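Feller Road signals dark after pole strike: fault log
Marras Traffic Operations, public incident page
Status: closed

Reported: controller at Feller Road and Gidby Avenue offline, all approaches dark. The alarm reached the control desk at the same time as a loss-of-power notice from the street cabinet. A delivery van had left the lane on the Gidby Avenue side and hit the pole carrying the cabinet's supply. The driver was treated at the site. No other vehicle was involved.

Initial checks
Remote reset sent, no response. Cabinet battery showed no output. Adjacent signal at Sturkero Street normal and running its regular plan, so the trunk line was ruled out. Police took over manual traffic control. The two left-turn lanes on Feller Road were closed with cones until the pole was made safe.

On site
Supply isolated by the utility crew before the cabinet was opened. Findings:
Main breaker tripped.
Surge protector failed, indicator red.
Backup battery at end of life. It should have carried the intersection on flashing red and did not.
Detector card 5 not seated. Probably shaken out by the impact, but the latch was also worn.

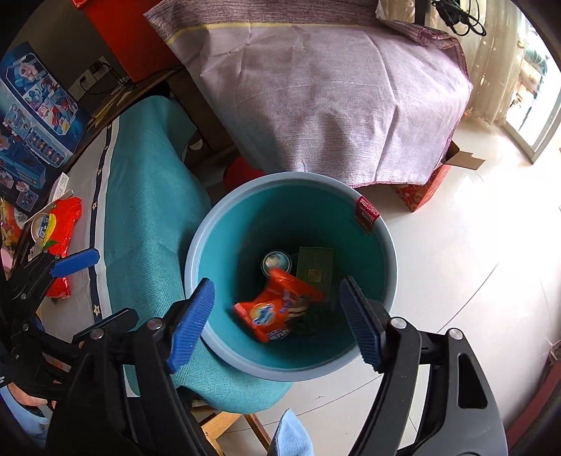 Posted by Marras Traffic Operations, 9/12/22

Repair
Temporary pole set and supply restored. Surge protector and battery replaced from van stock. Card 5 reseated, then swapped when it dropped out again with the cabinet door closed. Controller booted to flashing red and was held there while the conflict monitor was tested. Monitor passed.

Signals were returned to full color on the fixed-time plan. Detection was left off at this stage.

Second fault
After detection was turned on, the Gidby Avenue approach placed a constant call and took its full green every cycle, with no vehicles waiting. Traffic backed up on Feller Road as far as the bus stop. Loop resistance to ground was tested at the cabinet with a 500 volt meter and read low. The splice in the pull box next to the struck pole had been stretched and the jacket was split. Splice remade with a new sealed kit. Retest good, constant call cleared.

Clearance
Both left-turn lanes reopened. The cycle was put back to 70 seconds to match Sturkero Street and the offset was checked from the control desk. No further alarms in the overnight log.

Open items
1. Permanent pole. Utility to schedule, expected in September. One lane on Gidby Avenue will be closed during the work.
2. Battery records. The date on the failed unit does not match the maintenance sheet. Other cabinets on Feller Road to be load tested.
3. Card latch. Replacement rack ordered.

Ticket closed for signal operation. Open items are tracked separately under street maintenance. Damage claims go to the city claims desk and cannot be handled through this page.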